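Loading bays deserve a place in freight policy

Public debate on road freight concentrates on fuel, tolls and driver numbers. Far less attention is given to the hours that vehicles spend standing at the customer's gate. It is our view that waiting time should be recorded, published and, beyond a fair limit, paid for.

The case of Michiels is instructive. Its drivers are booked into the Porkano depot for 6 a.m. and are regularly called to a bay after 10. A delay of four hours removes any prospect of a second delivery that day, and the haulier bears the whole cost. The depot operator bears none, and so has little reason to change its booking system.

Flidico has taken a different course. Its contracts allow two hours for unloading, after which a charge of £70 an hour applies. Smaller firms tell us they would not dare to ask for such terms alone. A standard clause, adopted across the trade, would spare them the choice between losing money and losing the customer.
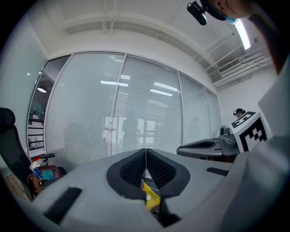
What should happen next

We ask site operators to publish their average waiting times from November. Brurkix already does so at its own warehouses, and hauliers plan their routes accordingly. Drivers should also have access to toilets and hot food while they wait.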